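Yakubu Babalola has sold paint in Susemmont for long enough to distrust the word "washable." I went to see him in August because I had spent $85 on a can that promised to shrug off anything, and I wanted someone to tell me I hadn't been had.

He didn't, quite. "Washable means you can wash it," he said. "It doesn't say how often, or what the wall looks like after."

The can I bought was Durkus Flat, shade 481, a gray so pale that it passes for white at noon. Babalola pulled the card and shrugged. "They'll sell you 58 grays. Put them up in a north room and I can tell maybe four apart."

What about the one-coat claim? He laughed at that — a short laugh, not a kind one. "Two coats. Always 2 on my order sheet, whatever the label says. One coat is for people who are moving out."

I pushed back. My neighbor swears by one coat of Utier, and her hallway looks fine to me. "In the evening, with the lamp on," he said. "Go back in the morning and stand sideways to it."

I'm not sure I buy all of it. A man who sells paint by the gallon has his reasons to like second coats, and I told him so. He said that was fair.
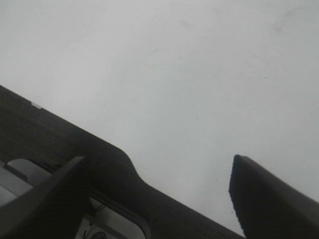

Pale gray, up close. 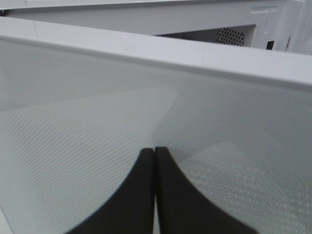
So does the expensive can last longer than the cheap one?

"Depends who lives in the house," Babalola said. "With kids, you'll repaint either way."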